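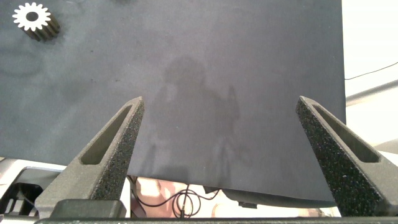
*The gripper over the dark sheet, with a gear sitting up in the corner.*

I caught Rafia Sethi on the phone while she was eating lunch in her car, and we still ended up talking for most of an hour. I'd called to ask about gears. She builds small pick-and-place cells at Trurach, and word had reached me that one of hers had a very bad week back in May.

"Bad week is generous," she said, laughing. "It dropped 214 gears. I have the number because I had to put it in the report."

The job sounds simple enough (they always do!). Pick up a spur gear, carry it over, set it down on its face, go back for the next one. The run was 1,792 picks, and the arm sailed through the start of it. Then the drops began, a couple at first, then whole strings of them, and the part that makes Rafia groan is that the software kept reporting good grips. Every single one. The fingers closed, the motor felt resistance, and the controller logged a pick and moved on with nothing in its hand.

So what was going on?

"Grit," she said. "We put a rough coating on the fingers so the gears wouldn't slip. Great idea, I was very proud of it. But the coating was shedding, and the crumbs got down into the slide. The fingers would hit a stiff spot before they ever got to the gear, and the controller thought, oh good, I've got something."

I asked how long it took to find that and she went quiet for a second. Six days. They swapped the camera cable first. Then they blamed the lighting, and after that they spent a whole afternoon on the calibration file, which was fine.

It was her coworker Duygu Yüksel who cracked it, by turning the motor off and sliding the fingers by hand. "Duygu just goes, 'It's crunchy,'" Rafia told me. "That was the whole diagnosis. Crunchy!"

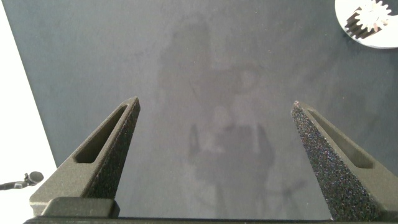 *Fingers apart, showing the speckled coating. The white gear is on its disc at top right.*

There was a scarier bit too, and I'm glad she brought it up herself. On the second day Duygu reached in to grab a fallen gear, thinking the arm was paused. It wasn't. It was waiting out a timer between retries, and the status light looks the same for both. The fingers closed on her glove and she pulled free with nothing worse than a pinch.

"I felt sick," Rafia said. "I wrote that retry timer. I'd never thought about what it looked like from the outside."

They changed it that evening. A retry now blinks the light, and after 2 missed picks in a row the arm stops and stays stopped until a person presses the button. The grip check changed as well: the controller compares how far apart the fingers are with the width of the gear, so a stiff slide can't pass for a part anymore.

And the coating? Still rough, she says, but it's a different batch and they brush out the slide every morning. She'd like to try molded rubber pads next, if Duygu will let her anywhere near the fingers again.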